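Häufig gestellte Fragen zur Nutzung des Mehrzweckraums

Haus Jansen, Raumverwaltung
Stand: 2026-02-10

Die folgenden Hinweise richten sich an Vereine, Kursleitungen und Privatpersonen, die den Mehrzweckraum im Erdgeschoss des Hauses Jansen stunden- oder tageweise mieten. Sie ergänzen die Hausordnung und den Mietvertrag.

Wie viele Stühle stehen zur Verfügung?
Im Mietpreis enthalten sind 28 Klappstühle. Weitere Sitzgelegenheiten können bei der Raumverwaltung angefragt werden, sofern sie nicht durch eine andere Veranstaltung gebunden sind. Eigene Stühle dürfen mitgebracht werden, wenn ihre Füße mit Kunststoff- oder Filzkappen versehen sind.

Wer übernimmt die Bestuhlung?
Auf- und Abbau obliegen der Mieterin oder dem Mieter. Gegen Aufpreis stellt die Raumverwaltung die Stühle nach einem vorab eingereichten Plan auf. Der Plan muss spätestens zwei Werktage vor der Veranstaltung vorliegen.

Welche Regeln gelten für den hellen Fußboden?
Stühle und Tische sind beim Umstellen anzuheben und nicht zu ziehen. Klebeband darf ausschließlich in der rückstandsfrei ablösbaren Ausführung verwendet werden, die an der Anmeldung erhältlich ist. Verschüttete Flüssigkeiten sind sofort aufzunehmen. Für die Feuchtreinigung steht im Putzraum das Mittel Flirkine bereit — bitte nur in der auf dem Aushang angegebenen Verdünnung.
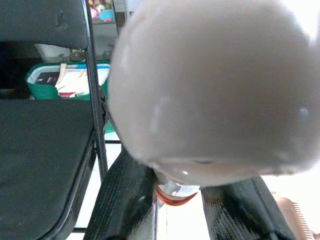

Schwarzer Klappstuhl auf weißem Boden im Mehrzweckraum

Die Stühle weisen teilweise Gebrauchsspuren auf. Muss ich diese melden?
Helle Schrammen und abgeriebene Stellen an der Rückenlehne gelten als gewöhnliche Abnutzung und brauchen nicht gemeldet zu werden. Anders verhält es sich bei verbogenen Gestellen, gerissenen Sitzflächen, fehlenden Fußkappen und schwergängigen Gelenken. Betroffene Stühle sind auszusondern, mit einem roten Anhänger zu versehen und neben der Tür zum Lager abzustellen. Die Anhänger liegen in der Schublade unter dem Schlüsselbrett.

Wie werden die Klappstühle richtig geschlossen?
Der Stuhl wird an der Rückenlehne gehalten und die Sitzfläche von vorn nach oben geführt. Die Finger dürfen sich dabei nicht im Bereich der Gelenke befinden. Kinder sollen die Stühle nur unter Aufsicht auf- und zuklappen.

Wo werden die Stühle nach der Veranstaltung verstaut?
Für die Aufbewahrung sind zwei Stuhlwagen des Herstellers Grasolton vorgesehen. Die Wagen werden im Lager an der Rückwand abgestellt, die Bremsen sind festzustellen. Ein Anlehnen der Stühle an die Wände des Mehrzweckraums ist nicht gestattet, auch nicht über Nacht.

Bis wann muss der Raum geräumt sein?
Die Räumung hat bis 22 Uhr zu erfolgen. Bei Anmietungen am Vormittag gilt die im Vertrag genannte Uhrzeit. Verzögerungen sind der Raumverwaltung unverzüglich telefonisch mitzuteilen.

Was geschieht bei Schäden?
Schäden an Mobiliar oder Fußboden sind schriftlich anzuzeigen, möglichst mit Foto und Angabe der ungefähren Stelle. Die Kosten der Instandsetzung werden nach tatsächlichem Aufwand berechnet. Für normale Abnutzung wird kein Ersatz verlangt.

Dürfen Stühle für Veranstaltungen außer Haus entliehen werden?
Seit Januar ist eine Ausleihe nur noch innerhalb des Gebäudes möglich. Ausgenommen sind Veranstaltungen im Innenhof — hier ist darauf zu achten, dass die Stühle bei Regen umgehend hereingeholt und vor dem Zusammenklappen abgetrocknet werden.

An wen kann ich mich wenden?
Ansprechpartner für Bestuhlung und Lager ist Herr Hermenegildo Zamudio, Raumverwaltung, Zimmer 2. Buchungsanfragen werden über das Formular an der Anmeldung entgegengenommen.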